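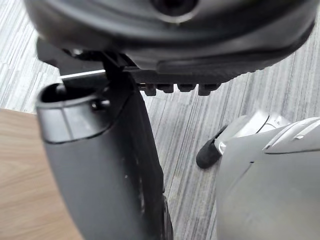
Getting furniture dents out of carpet when you can't use much heat?

Posted by Genalyn Dimaculangan

Hi all, hoping someone has been through this. We moved a big Halonen sideboard out of the back room on Saturday and it has left four horrible dents in the carpet, one for each foot. It had stood in the same place for 17 years (my mum's, then ours) so I suppose I shouldn't be surprised, but they are deep! You can feel them through your socks.

The carpet is an Orell, the Virkwood range I think, but the paperwork went years ago and I couldn't tell you if it's wool or a mix. It cost 800 pounds fitted back when that felt like a fortune and I don't want to ruin it. My sister says put an iron on it. My neighbour says never put an iron on it. I've tried hoovering over the dents in every direction and scratching at them with a fork, and one of them has come up a little bit, the other three not at all.

I'd like the room looking decent by the end of June as we've got family staying. Any ideas that don't involve melting the floor?

Declan Rutherford replied

Hello Genalyn, I had this with a piano stool and a wardrobe, so you have my sympathy. Before you do anything hot, find out what the carpet is made of. Snip a few fibres from somewhere hidden (inside a cupboard is good, or right in the corner under the gripper rod) and hold them in a flame with tweezers, over the sink. Wool smells like burnt hair and crumbles to ash. If it shrinks into a hard little bead then it's a synthetic, and your neighbour is right about the iron.

Start with ice cubes either way. Put enough in each dent to fill it and leave them overnight to melt. In the morning, blot up what's left with an old towel - press, don't rub - and then tease the pile up with your fingers or the edge of a spoon. I'd go easy with the fork, I pulled a loop out of our stairs doing that and it still annoys me every time I go up to bed.

If it is wool and the ice only gets you halfway, lay a damp white tea towel over the dent and hold a steam iron just above it, not touching. A few seconds, lift, fluff, have a look, go again. It took me 5 goes on the wardrobe ones. Let it dry before you decide whether it's worked, as it always looks odd when it's damp.

And do a test in the hidden corner first. I know everyone says that and then skips it (I skipped it).

ukum_and_sons replied

Ice works. Did ours in one night. Don't use coloured towels, the dye comes out.

Genalyn Dimaculangan replied

Thank you both! Did the flame thing and it definitely smelled of hair, so wool, or mostly wool anyway. The ice went down last night and two of the dents have nearly gone, I had to hunt for one of them. The back left one is still bad but that was the heavy end where all the plates lived. Going to try the steam on that one this afternoon, after a test behind the door, Declan, I promise.

One more thing while I'm here - the patch where the sideboard stood is a good shade darker than the rest of the carpet. Is that just dirt on the rest of it, or has the sun faded it? If a proper clean would even it out I'd rather hire a machine before everyone arrives than shuffle a rug about and hope.

Declan Rutherford replied

Could be either or a bit of both. Rub a damp white cloth on the paler bit and see what comes off. If the cloth goes grey, a clean should help. If it stays white I'm afraid it's probably faded, and I'd be looking at rugs.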